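How I clear out and clean a pair of sorting bins

I put this off for most of the winter. Our two grey bins had turned into the place where everything small went to hide, and every time I reached in for one thing I came up with three others and a dirty sleeve. So one wet afternoon in February I emptied the lot, gave both sides a proper clean and started again, and I've done it the same way ever since. It takes me an hour if the kettle stays off.

If your bins are anything like ours you've got a narrow one at the back, a bigger one at the front and a wall between them. The method works for any open bin with a flat floor though, and I've used it on kitchen drawers at home (my other half is still recovering from that).

What you'll want to hand

A washing-up bowl or a tray with a lip. A soft brush, the sort you'd use for crumbs. Two cloths, one damp and one dry. A drop of washing-up liquid in warm water. A torch, if the light's poor. A few small tubs or old takeaway boxes with lids. A pencil and some masking tape for labels, because felt tip wipes off the moment you look at it.

I used to use the scouring side of the sponge as well. Please don't! You'll only add more scratches, and muck gets into scratches and sits there.

Start with the back bin

It's tempting to go straight for the front one because that's where all the stuff is. But the back bin is a stretch, and if you clean it second you'll be dropping dust and bits into the front one you've only just wiped. Ask me how many times I did that before the penny dropped.

Lift out everything bigger than a thumbnail and put it in the bowl. Don't sort yet, just lift. Then brush from the left towards the right and gather the bits in the end corner, where you can pinch them up with a damp cloth. Run the torch along the bottom edge when you think you've finished. Little pale crumbs and flecks love that line where the wall meets the floor, and they're very hard to spot on grey unless the light comes in low.

Empty the front bin in two goes

First go: anything with a clear shape that you can pick up in one hand. Blocks, toys, the odd bendy thing. These go straight on the tray.

Second go: whatever has wedged itself into something else. A long thin piece will find its way inside a curved one and stay there, and if you yank the curved one you'll fling the other across the room. Hold the outer piece still and slide the inner one out along its length. Slow and steady - I've lost things under the radiator this way.

Corners come last. Things roll or get nudged into them and you forget they're there, so go round all four with your fingers even if you're sure they're clear.

The wipe-down

Damp cloth first, wrung out well, in long straight strokes. Walls before floor. Do the top of the dividing wall too, as it collects a line of dust right where your forearm goes. Then the dry cloth straight after, or the floor dries in smears and you'll wonder why you bothered.

Some marks will not come off. The middle wall takes all the knocks, and once the surface has worn through no amount of soap is going to bring it back. I spent a good twenty minutes on ours the first time, getting crosser and crosser, before Tapio Koivisto leaned over and asked whether I was planning to come out the other side. So: if it's rough under your fingertip, it's wear. If it's smooth or tacky, it's dirt, and dirt is worth another go with the warm water.

Round dark spots on the floor are the same story. Try a fingertip first. If you can feel an edge, ease it off with a plastic spoon, and if you can't, leave it be.

Putting things back

I only put back what we're using that day. Everything else goes into the tubs, labelled, lids on. We've got tub 333 for blocks and tub 928 for bendy and bumpy things - the numbers come from an old Jendenel stock list and make no sense to anyone, but they were already on the shelf and I wasn't going to redo the shelf as well.

Put each piece down with a bit of floor round it. You want to be able to get your fingers either side without disturbing its neighbour. Three pieces is plenty in a bin that size, to my mind, and I'd keep them out of the corners to begin with. They'll get there by themselves soon enough.

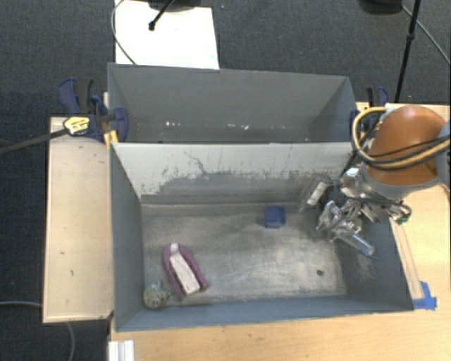 Give ours a bit of use and you get the blue block over by the middle wall, and the purple horseshoe down in the left-hand corner with the pale strip between its arms and the bumpy beige-grey one tucked up beside it. That little huddle is exactly what the second go is for. I'd take the block first as it's on its own, then hold the horseshoe and slide the strip out from between its arms, and the bumpy one can follow. You can see the scuffing on the dividing wall as well, that big ragged dark patch with the scratches running up from it. Leave it alone!

How often?

A quick brush at the end of every day, and the full clean every other week. If you've had anything crumbly in there, do it the same evening.

One more thing on cloths. The Dako ones in the bottom cupboard shed fluff, so use the Hoxha ones and put them in the wash bag afterwards, not back on the hook.

Last updated 14 April 2023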